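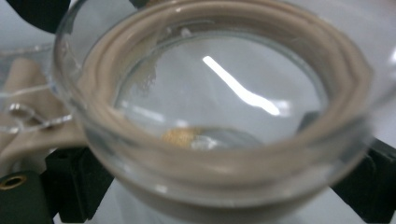

Drudance Bench Automation Club

Open day at Corilex, live-ish thread. Typing with one thumb, mind the spelling.

1/ Got here before ten, signed in, badge, the usual blue shoe covers. 21 of us on the list. They split us into 2 groups and mine got the handling lab first, which is the bit I came for.

2/ First stop is glassware. Gripper on a round clear vessel, thick beige band lining the inside, little tan clump of something grainy on the bottom. Glass is horrible for cameras. Glare all over it. Lụa Lò runs this bench and says the reflections cause her more grief than the weight ever does.

3/ Asked what the grainy stuff was. "Test powder." Asked what kind. "The kind we can sweep up." Fair enough.

4/ So the task they're working on, in plain words: take hold of a glass pot, don't crack it, don't tip it, put it where it's meant to go. Takes me a second in my own kitchen. Lụa says they've been at it since November.

5/ Fingers are black and angular, quite chunky up close. I'd expected something daintier. You do the job by hand with the tool first, over and over, and the recordings go off for training. Then the arm has a go.

6/ We all got a turn with the hand-held one!! Harder than it looks. You stop trusting your own wrist. I squeezed far too hard on a plastic practise cup and got a Look.

7/ Man from Nogueira next to me did it first time, very smooth. Annoying. He fits lab benches for a living so maybe that's why.

8/ Somebody asked if it can feel how hard it's gripping. Short answer no, not this version, it's going by what the camera sees and how far the fingers have closed. Long answer went over my head, there was a graph.

9/ Now the arm. They ran it 12 times on an empty beaker while we stood behind the yellow tape. Two misses. One was a near thing, it nudged the rim and stopped dead, and the whole group went ooooh like it was fireworks.

10/ Lụa didn't seem bothered by the misses. Wrote both down, moved the lamp a bit, carried on. Asked her about the lamp and she said moving it is half the job some mornings.

11/ Tea. Decent biscuits. Spoke to someone from Akton about whether a small workshop could ever afford any of this. She thinks the hand-held tools yes, the arms not yet, and the time to do all the recordings is the real cost. Wrote that down for the club.

12/ Second half was the packing line. Very loud, very quick, no complaints, but I've seen packing lines. Didn't take many notes sorry. Boxes go in, boxes come out taped.

13/ Went back to the glass bench at the end while the others queued for the coach. Lụa was still there going through recordings and let me watch a few over her shoulder. You can tell straight away which ones are from visitors. Mine was in there. Wobbly.

14/ If anyone from the club wants to go on the next one, tell me and I'll pass your name along. Flat shoes, long sleeves, bring a pen becuase they run out. Parking's round the back by the loading doors, ignore the sign.

15/ Battery on 2 percent, that's me done. Will type up the grip notes properly when I'm home.

Comments

benchpress_kit: was the arm slower than a person? couldn't tell from the thread

marrowfat: Much slower from what I saw when I went. Steadier though.

old_solder: Put me down for the next one please. Do they let you bring your own tea

tilly_w: "the kind we can sweep up" is going on our stores cupboard

Last updated: November, 6.40 pm

Contact the club | © Drudance Bench Automation Club | Back to top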